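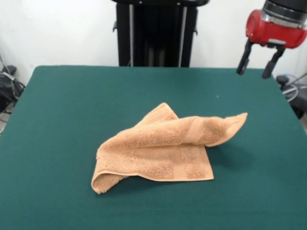 Ticket 408: Lint on peach hand towels, folding table

Status: open
Reported by: Homa Amini, Betdale laundry room
Assigned to: Gaurav Bansal

Problem: The Tustis hand towels pick up and drop lint on the green table. Small pale specks stay on the surface after folding. First noticed in February, after we opened the new carton of 50.

Tried so far:
1. Washed one towel alone, warm, no softener. Still sheds.
2. Second wash, low dryer heat, lint screen cleaned first. A little better.
3. Brushed the table, then dropped the towel on it in a heap and checked for specks.
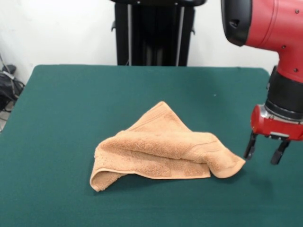

Reading time: 1 min

Gaurav, 2:15 p.m.: The woven band near the end is flatter and smoother than the terry, so I doubt the lint comes from there. I think it's the loops. Please shake each towel out before it goes on the table.

Homa, 3:40 p.m.: Will do. Shahab Zarei has the same towels upstairs and is checking his.

Next: wash a batch twice, fold on a plain cotton sheet, compare. Hold the reorder until Golshifteh Nouri signs off.

Contact Betdale Linen Desk, ext. 252 | © Betdale | Back to top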